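The Bed as Sorting Table

Amber Postma has measured bedroom clutter in rented apartments for seven years, and her first instruction has not changed. Empty the nightstand onto the bed, all of it, before deciding on anything.

The method depends on the surface. A mattress is wide, sits at a workable height and has to be cleared before the day ends. A fitted sheet pulled tight keeps cylinders from rolling to the middle. Postma prefers a small, regular print, against which plain white packaging is easy to pick out.

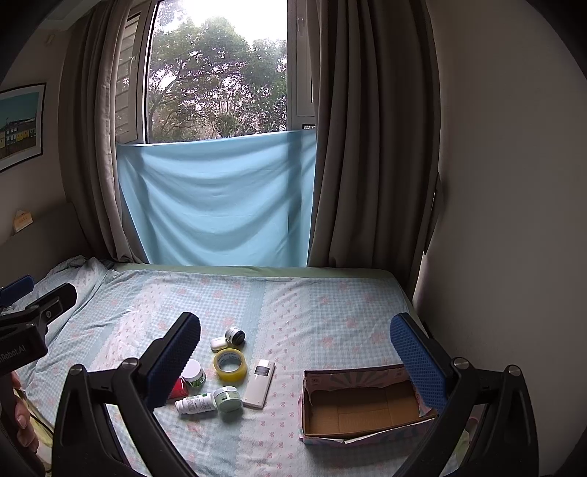
Small items on a gingham sheet: packing tape, a remote control, a pill bottle and assorted jars.

Sorting is by frequency of use. Anything handled nightly returns to the top drawer. Tape and other supplies go to a utility shelf. Medicine containers are read for expiration dates and stored upright in one bin, labels facing out. Remotes get a fixed slot near the headboard.

Sunil Liyanage, who designs drawer inserts for Goossens in Bavetbridge, disagrees on one point. He would divide the drawer first and let the dividers set the limit. His Nastero insert is 2 inches deep, enough for a short jar laid on its side. Postma's objection is that dividers bought early tend to be the wrong size.

Both allow 30 minutes for a single nightstand, including wiping out the drawer.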